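로봇 손끝을 돌보는 아침, 드란드스카 교육장의 정비 이야기

조드게이트(Jodgate)가 운영하는 드란드스카 로봇 교육장이 9월 들어 소형 로봇 팔 작업대의 점검 순서를 새로 정하고, 이용자들에게 나누어 주던 안내문도 함께 고쳤다. 큰 공사를 한 것도 아니고 값비싼 장비를 들여온 것도 아니지만, 매일 아침 이 작업대 앞에 앉는 사람들에게는 꽤 반가운 소식이다. 그동안은 먼저 온 사람이 저마다 하던 대로 전원을 켜고 그리퍼를 움직여 보는 식이어서, 어떤 날은 잘 되던 집기 동작이 다음 날이면 조금씩 빗나가고, 그 까닭을 찾느라 오전이 다 가 버리는 일이 적지 않았다.

새 순서는 오전 8시 30분에 시작한다. 맨 먼저 하는 일은 의외로 걸레질이다. 마른 천으로 상판을 한 번 닦고, 남은 먼지는 부드러운 솔로 쓸어 낸다. 손목 카메라가 내려다보는 자리에서는 작은 티끌도 점으로 잡히기 때문에, 교육장에서는 예전부터 닦기를 강조해 왔다. 다만 그것이 종이에 적힌 것은 이번이 처음이라고 한다. 렌즈는 상판을 닦은 천으로 절대 문지르지 않고, 따로 보관해 둔 렌즈용 천을 쓴다. (지난봄에 천을 바꿔 쓰는 바람에 렌즈가 뿌옇게 되어 한나절을 고생한 적이 있다고 하니, 담당자들이 이 대목에 유난히 힘을 주는 것도 이해가 간다.)

다음은 그리퍼 차례다. 전원을 끈 상태에서 손가락을 양쪽으로 가만히 벌려 보고, 걸리는 데가 없는지 손으로 느껴 본다. 그러고 나서 브래킷의 볼트를 하나씩 짚어 가며 풀린 곳을 찾는다. 교육장 집계로는 그리퍼를 2,000번 여닫을 때마다 볼트를 다시 조이는데, 실습이 몰리는 주에는 이 숫자가 생각보다 금방 찬다. 그래서 작업대 옆에 기록지를 걸어 두고, 하루를 마칠 때 그날의 동작 횟수를 적고 가도록 했다. 컴퓨터에도 같은 숫자가 남지만, 손으로 적으면 한 번 더 들여다보게 된다는 것이 교육장의 설명이다.

조임 공구와 교체용 손가락은 부품 공급을 맡은 그로텔(Grotel)이 한 벌로 묶어 보내 준다. 손가락은 끝이 닳으면 물건을 잡는 힘이 고르지 않게 되므로 두 개를 늘 같이 바꾸고, 바꾼 날에는 영점을 다시 맞춘다. 한쪽이 멀쩡해 보인다고 아까워서 그냥 두면 얼마 지나지 않아 다시 손을 대게 된다고 한다. 떼어 낸 손가락도 바로 버리지 않고 서랍에 모아 두었다가, 처음 오는 수강생들이 분해와 조립을 연습할 때 쓴다.

기계 쪽이 끝나면 전원을 넣고 시험 집기로 넘어간다. 시험에는 작은 큐브 하나면 충분하다. 그리퍼를 활짝 연 채 큐브 앞에서 멈추게 하고, 손목 카메라 화면에서 큐브가 두 손가락 사이의 어느 쪽에 와 있는지를 살핀다. 한쪽으로 조금 쏠렸다고 해서 곧바로 고장으로 보지는 않는다. 팔이 다가가면서 스스로 바로잡는 폭이 있으니, 멈춘 자리의 화면을 한 장 저장해 두고 전날 것과 견주어 본 뒤에 보정 여부를 정하면 된다.
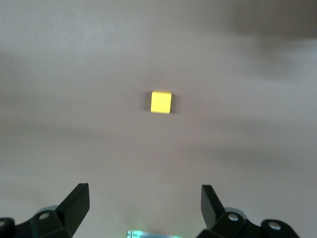
글·사진 타위삭(Thaweesak)

큐브를 가까이 두지 않고 손가락 앞쪽으로 넉넉히 떨어뜨려 놓는 것도 순서에 들어 있다. 노란 큐브는 잿빛 상판 위에서 금방 눈에 띄어 화면으로 위치를 가늠하기 좋고, 사이에 빈 곳이 있어야 팔이 다가가는 길까지 함께 볼 수 있다. 상판에 드리운 그늘도 눈여겨볼 만하다. 옅고 흐릿한 그늘은 그냥 두어도 괜찮지만, 큐브의 테두리가 그늘에 묻혀 알아보기 어려울 정도라면 조명의 각도부터 고치고 시험을 다시 한다.

시험 집기에서 성공률이 95퍼센트를 넘으면 그날 실습을 시작하고, 그에 못 미치면 볼트와 영점으로 되돌아간다. 그래도 나아지지 않을 때는 억지로 계속하지 말고 작업대에 점검 중 표지를 걸어 달라고 교육장은 당부했다. 수업이 조금 늦어지더라도 나무라는 사람은 없으니 마음 편히 알려 주면 좋겠다는 말도 안내문 끝에 곱게 적혀 있다.

점검을 처음 해 보는 이용자는 4주 동안 경험 있는 이용자와 짝을 지어 진행한다. 고친 안내문은 교육장 입구와 공구함 옆에서 받을 수 있고, 궁금한 점은 수업 전 아무 때나 안내 창구에 물어보면 된다.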